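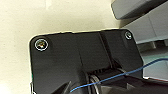 Rasavlow Shared Rooms Record
Data card and README, release 3

Summary

The Rasavlow Shared Rooms Record documents the furniture, fixtures and everyday items kept in the common areas of the Petel office floor. It covers the staff kitchenette and the recreation room. The record is maintained by Plostent for use in space planning, cleaning schedules and furniture replacement, and it is made available to other offices that wish to set up a comparable record of their own.

The release consists of one table of entries, a glossary of item names and this document. Private offices, meeting rooms and storage closets are excluded. Personal belongings are not recorded unless they have been left in a common area for two consecutive survey rounds.

Contents of an entry

Each entry refers to a single item or a single group of like items. The following fields are required.

room: kitchenette or recreation
item: name taken from the glossary
surface: what the item rests on or is fixed to
finish: color and general appearance
state: in use, stored, or to be reviewed
note: free text, no more than 42 words

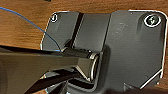 Surfaces are recorded separately from the items placed on them, so that a table may be replaced in the record without its contents being entered again. The finish field uses plain color words and avoids trade names. Where a surface shows visible grain, the surveyor should name the full range of color, as with a brown wooden surface whose grain runs from orange and amber to a darker reddish brown. The word "wood" is reserved for surfaces known to be wood. All others are entered as "wood-look" until the purchase record has been checked.

Kitchenette 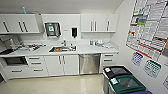 Amr Tawfik
Records and Facilities, Plostent

The kitchenette is divided into four zones: upper cabinets, countertop, sink and wall fixtures. The upper cabinets are white, with dark vertical bar handles, and hang in two banks. Cabinet contents are entered by bank and not by individual door, as staff move items freely between neighboring shelves.

Wall fixtures include the stainless-steel paper towel dispenser and the black soap dispenser near the sink. Refills for both are ordered through the building office and do not form part of this record. The recycling bins are entered under the kitchenette even when they have been moved into the corridor for collection.

Countertop items change throughout the day. Cups, containers and utensils are therefore entered as groups, and the survey is carried out at 5 in the afternoon, before the evening cleaning. Items in the sink are not entered. Printed charts on the wall are treated as a single group, regardless of their subject.

Recreation room

The recreation room is surveyed from the entrance toward the far end. Game equipment is entered first, followed by tables, seating and bins. Small items on tables are grouped by table. Papers and trays are entered once per table and are marked "to be reviewed" if they remain in place at the next round. 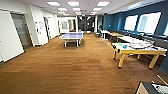 Recreation room, with the blue table-tennis table and the yellow-legged table in the foreground.

Known limitations

Glossary terms were drafted by Ásgeirsdóttir for the first release and have been revised only in part. The terms "counter," "bench" and "side table" overlap, and older entries for the furniture below the windows use all three. Finish values recorded in December were taken under artificial light and may differ from daytime values for the same item.

Maintenance

Corrections should be submitted to the records desk at Plostent with the room, the item name and the proposed change. Accepted corrections appear in the next release. Withdrawn entries are retained in the table and marked as such.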